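Taller de orden en casa, apuntes de la sesión 11
Cáceres, enero de 2012

Hoy toca guardar cosas blandas, que parece una tontería y a mí me costó años aprenderlo. Yo uso bolsas de tela para casi todo: pelotas, calcetines, los trapos del coche... La tela cede y cabe en cualquier hueco del armario - las cajas, en cambio, me sobran siempre por una esquina.

Lo primero es abrir bien la boca de la bolsa. Con una pelota de espuma yo aprieto un poquito y la meto sin soltar el borde.
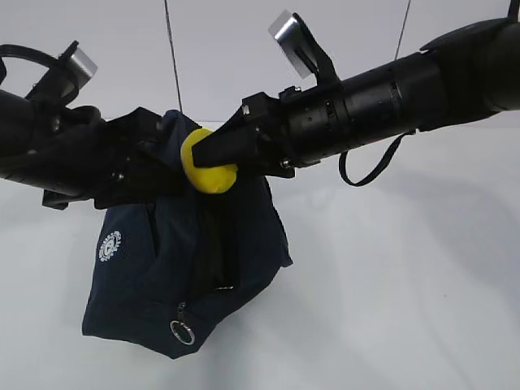
Luego sacudo la bolsa para que todo baje al fondo y cierro sin apretar. Para el próximo día traed una bolsa vieja, ¡la que sea!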